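Label printer skips every second label after roll change

Posted by Mamta Awasthi, 09/08/2018

Our Vandik label printer at the Tinley store feeds one blank label after each printed one. It started when we opened a new box of rolls from Brindby. Same driver, same template. Error 169 shows on the display after a long batch, then clears when I lift the lid.

Tried so far:
- cleaned the head and roller
- reinstalled the driver
- ran the gap calibration twice, no change

Reply from Harsh Malhotra, support:
Error 169 is a gap sensor timeout. Check the label height in the template against the new rolls. Also, which item was on the job when it stopped?

Mamta Awasthi:
Template says 30 mm, new rolls measure 25. The job was stock no. 562, wooden counting puzzle.

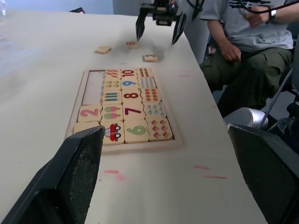

Item 562, number tiles and tray

Harsh Malhotra:
Set the height to 25, save, power off, then calibrate once more with the lid closed.

Mamta Awasthi:
Done. Printed 130 labels with no blanks. Please close.

Status: Closed

Contact support | © 2018 Nyaga Retail Systems | Back to top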